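21/05/2024

Slept badly, up before six. Walked to work by the Mosoti road and got in ahead of Hernán, which almost never happens. I wanted the white tables cleared before the others came in. Neema had taken her papers home last night, so it was mostly small things left to deal with. 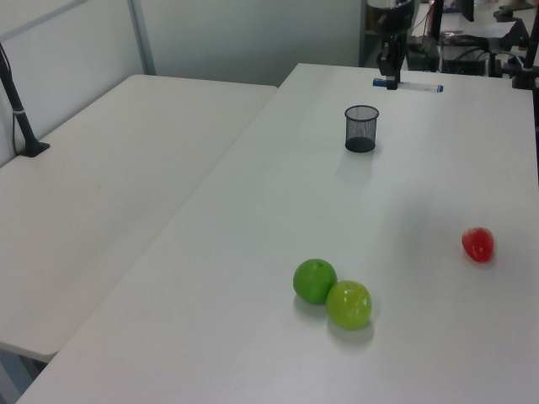
Two green apples and the plastic strawberry are going back to Esther, who wants the whole fruit set returned by the end of the week. I like the darker apple best. The mesh pencil cup stays with us. The marker can live in it, with the blue cap on tight this time. We lost two markers in April by leaving them open.

Hernán came in at nine and we talked about the move to Sutstead. He thinks we should take the tables. I think we should buy new ones there and save the cost of the van, 166 dollars one way. We left it at that. 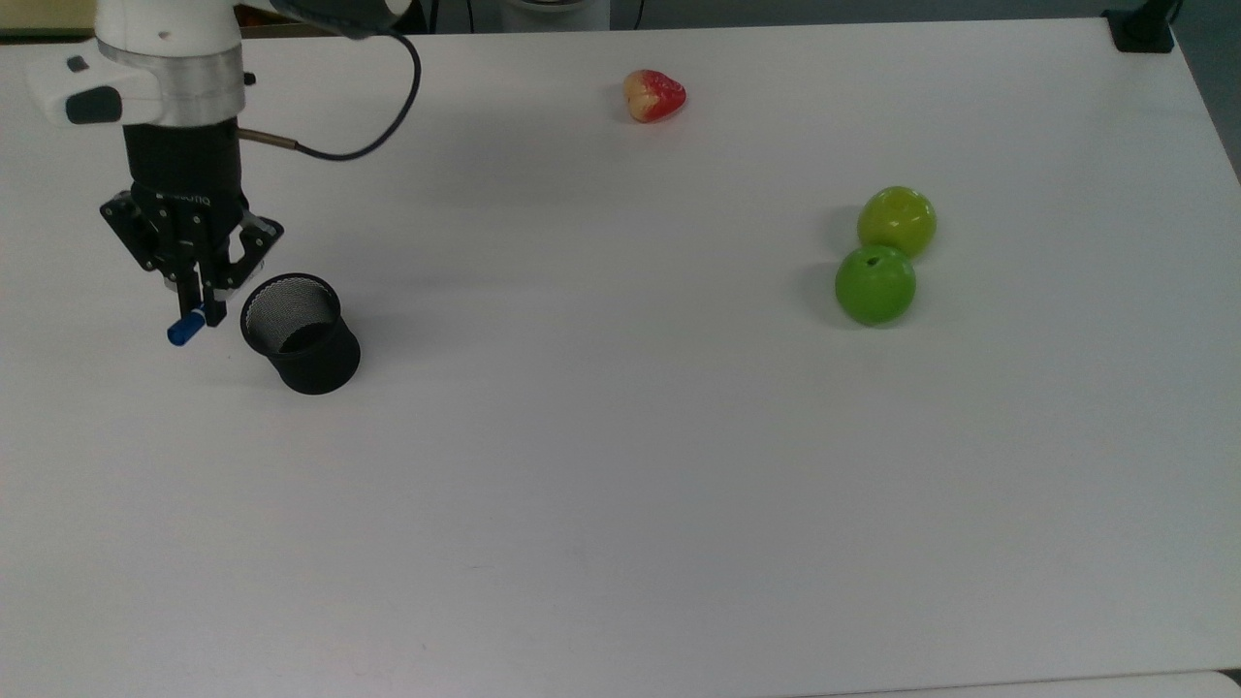

Mwangi called after lunch about the keys. He needs 48 hours' notice, so I asked for Friday. The tabletops have gray smudges that need a proper wipe first. Must buy more spray.

Home by seven. Soup and the end of the bread. Adhiambo wrote to say her train gets in at 3 on Saturday, and I still have to make up the spare bed.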